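Frequently asked questions: the Triritz demonstration set

What does the set contain?
Triritz holds 2,076 demonstrations of two-armed work, all gathered in simulation. Each concerns small white parts, among them toothed gears, on a plain grey table.
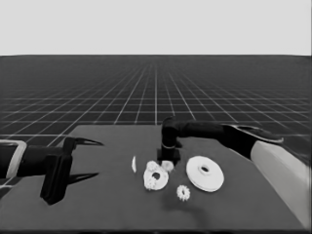

Rendering: Kimar Simulation Group

Who may contribute?
Any trained operator registered with Kimar. The present release draws on 261 sessions.

Is more than one viewpoint stored?
Yes. A wide view takes in both arms, while a close view looks past the fingers of one gripper to the table.

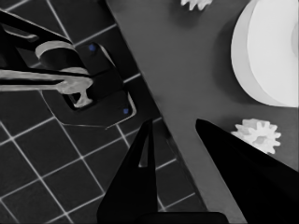 Recording and review

Are unsuccessful attempts kept?
Yes. They are labelled as such and held apart from the main set. At present there are 538.

How is an attempt reviewed?
A reviewer replays it in full and checks the labels against the wide view, where the positions of both grippers and the parts between them can be compared.
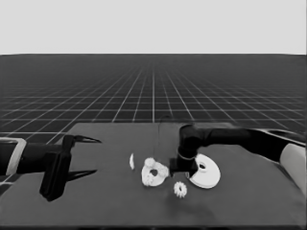 Who should receive corrections?
Please write to Ladan Najafi, Data Office, quoting the session number.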